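Evaluation of the Luto Two-Arm Workcell Kit
Student project report, Automation Lab, Stovurstead Technical College

1. Purpose

The department is deciding whether to buy a second Luto kit for the September intake. Our group was asked to build the first one, run it on a household task, and report on setup, everyday use and support. The kit cost 2,474 dollars with the education discount. The arms were ordered separately and are not part of that price.

2. Setup

The kit comes flat in two cartons. Assembly took us 5 hours over two afternoons, most of it spent squaring the posts. The manual shows the corner brackets in the wrong order on one page. We reported this to the distributor, Nam, and got a corrected page the next morning.

Both arms mount on one rail. Sliding a mounting plate along it takes a minute with a hex key, but there is no scale on the rail, so we marked our positions with tape during early trials. The wall panels are plain when they arrive. Luto sells printed wallpaper for them, and we chose the terrazzo pattern.

3. Task

We used tissue boxes because they are light, cheap and awkward to pick up. The lid slot gives the gripper somewhere to go in, but a box that is turned at an angle has to be approached differently from one that is square to the rail.

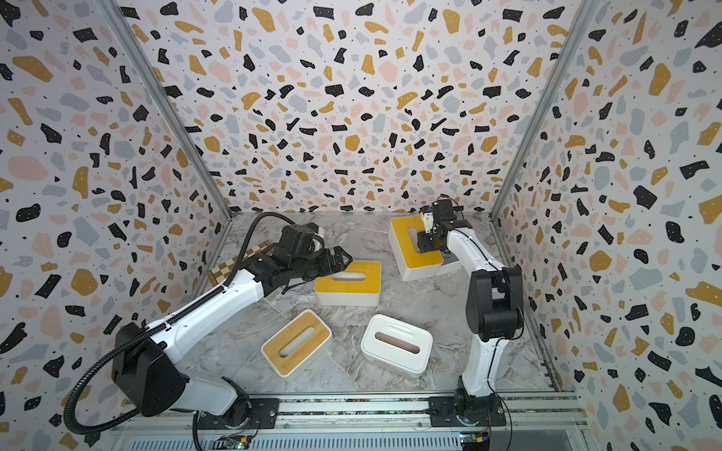 We logged 312 attempts with the boxes placed by hand in new positions each time. Attempts near the middle of the floor went well. Those close to the side walls were harder, mostly when both arms needed the same space. In those cases we made one arm wait, which slowed the run but stopped the contact faults.

4. Problems

Cable routing is the weakest part of the kit. The clips supplied are too small for corrugated conduit, and the manual leaves the choice of path to the user. We had to reroute one cable after it limited the reach of the arm.

The floor panel marks easily. A replacement is listed by Luto, but Nam did not have it in stock and quoted a delivery from the Flerkstead warehouse.

5. Recommendation

We recommend buying the second kit, along with larger cable clips and a spare floor panel. The order should go in before the end of the semester so the next group can start with both cells built. Our settings files and the corrected manual page are in the lab's shared folder.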